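2018-02-28, Riedl room

1. Nightstand
Top bare, drawer open, nothing in it. I still looked twice for the missing Laltico invoice.
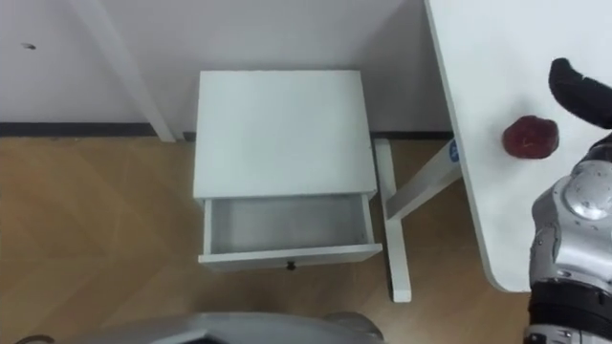
2. Desk
Scuffs across the middle. Went over them with the Clellance spray — 600 ml bottle, bought in January, already light. The gray marks seem to have tenure.

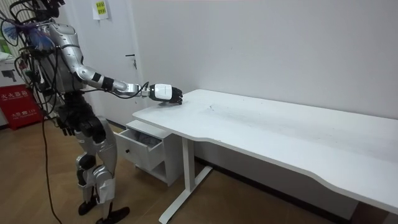
Liesl Aigner wants the desk left alone until the rest of the room is settled. Fine by me.

3. Drawer
Closing it is on the list. So is deciding what goes in it.
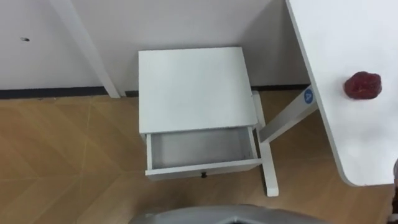 My vote is for pens and tape, which means it will be full of dead batteries by spring.

4. Red thing
Needs a home. The nightstand is closest.

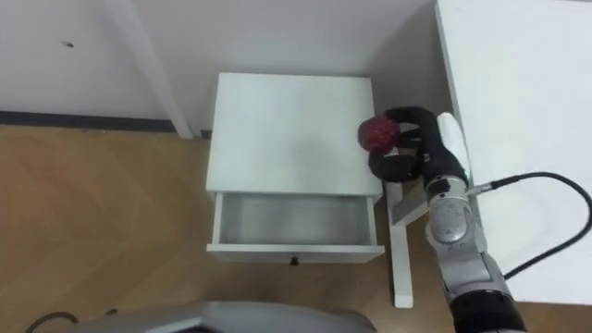
5. Still to do
Ask Grernanberg about felt pads, 3 packs.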